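**Ticket 3236 — Orell planner, grasp pose on clear rack drifts after segmentation update**

Opened by: Tianyou Zeng
Component: Cui (perception), Orell (planning)
Status: open, workaround in place

Pulled the April build of Cui this morning. Mask on the acrylic rack now breaks into pieces, pose fit jumps between two yaw solutions. Orell takes whichever came last and replans mid-approach. Old build didn't do this, same launch file, same calibration.

09:40 — reran with replanning locked once the hand is inside the pre-grasp radius. Hand pose and joint log saved under run 235.

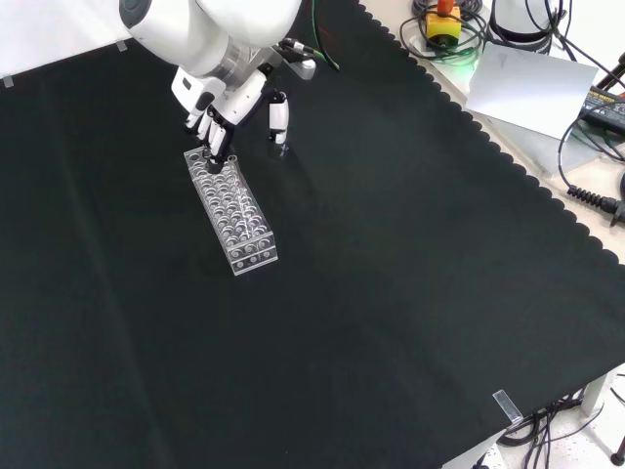
Can we just lock the pose for every object and leave it at that?
Only for stuff that stays put. Lillari tasks have the target moving between cycles, so the lock has to be a per-object flag in the task file, default off.

10:15 — depth behaviour. Raw cloud has holes right through the rack, filter fills them with cloth depth, centroid ends up low. Tried:

- `fill_holes: false` — mask smaller but stable
- min cluster size down to 80 — picks up junk, reverted
- old weights with new filter — still jumps, so its the filter and not the network

11:05 — background-only subtraction next. Grabbed a static view with the arm clear and diffed the masks.
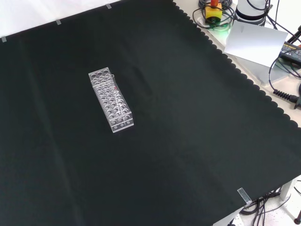 Yaw flip is a symmetry problem as much as a depth one. Fitter scores both ends of the rack nearly the same and noise picks the winner. Template in Ramden was also out of date, wrong hole grid, changed it to three wide to match the rack on the cloth. Creases in the cloth give some false edges too, masked those by plane distance. Frame 802 of the replay now fits at the right yaw, havent checked the rest.

To do:
- prior on yaw from last accepted pose
- flag in task schema (`pose_lock`)
- regression replay before anyone merges teh filter change

Leaving `fill_holes` off in the lab config for now. Don't pull Cui on the other cell until this is closed.

— TZ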